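Week 3 handout: Reading a river from its bends

Welcome back! Last time we followed water down the hillside and into the first small channels. Now we get to my favourite part of the whole course, which is what a river does once it reaches flat ground and starts to wander.

Our main example is the Huren, a modest river that most of you will have crossed without noticing. Between the bridge at Jumik and the old mill at Brestis it makes 14 full bends, and the walk along the bank is nearly twice what you would do on the straight road. Please have the map sheet open while you read.

1. Why a river bends at all

Even in a channel that starts out straight, water never flows quite evenly. A fallen branch or a patch of harder clay will push the fastest water over to one side. That side wears away a little, the water is thrown across to the other bank further down, and off it goes!

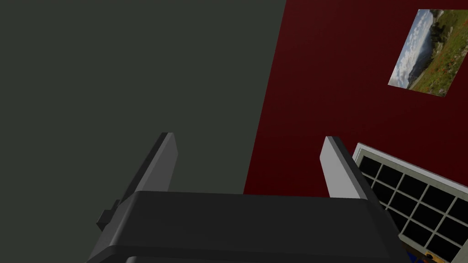

The outside of a bend gets the fast water, so it is deep and steep, and often undercut. The inside gets the slow water, which drops its sand and gravel and builds a gentle beach called a point bar. Once you know this you can stand on any bank and have a good guess at where the deep water is.

There is a second movement too. Water at the surface drifts towards the outer bank, dives, and comes back along the bed towards the inside. Put that together with the flow downstream and you get a corkscrew. I still think this is wonderful.

2. How fast the bends move

The old estate survey of the Huren puts the third bend 110 metres west of the chapel wall. On our map it is 80 metres from the same wall, so the bank has eaten 30 metres of meadow. Most of that went in a few big floods, and in a dry year you would hardly find a change.

Try this before next time: lay tracing paper over the map, draw the river, then draw where you think it will be after the same length of time again. Mark the narrow neck near Mai and decide whether it survives.

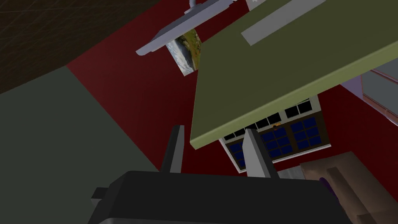 3. When a neck breaks

Two neighbouring bends can creep so close that only a strip of land is left between them. A flood cuts through, the river takes the short way, and the old loop is left behind as a curved lake, an oxbow. Silt soon plugs the ends. Reeds move in, then willow, and in the end you have a damp curved hollow in a field.

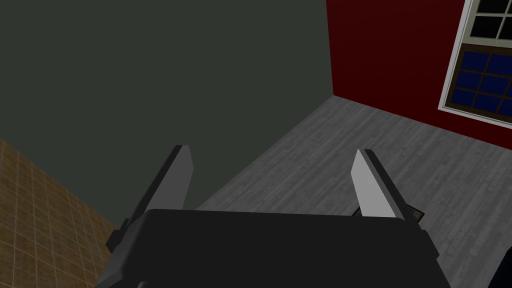

Look for these hollows in parish boundaries as well. A boundary drawn down the middle of a river often stays put when the river moves, so you find a line looping across dry pasture for no clear reason. The one south of Brestis is lovely, and the first record of it is from 1136!

Words to know: point bar, cut bank, neck, oxbow, flood plain.

Related
Week 2: From hillside to stream
Week 4: Floods and flood plains
Map sheet: the Huren from Jumik to Brestis
March field walk: what to bring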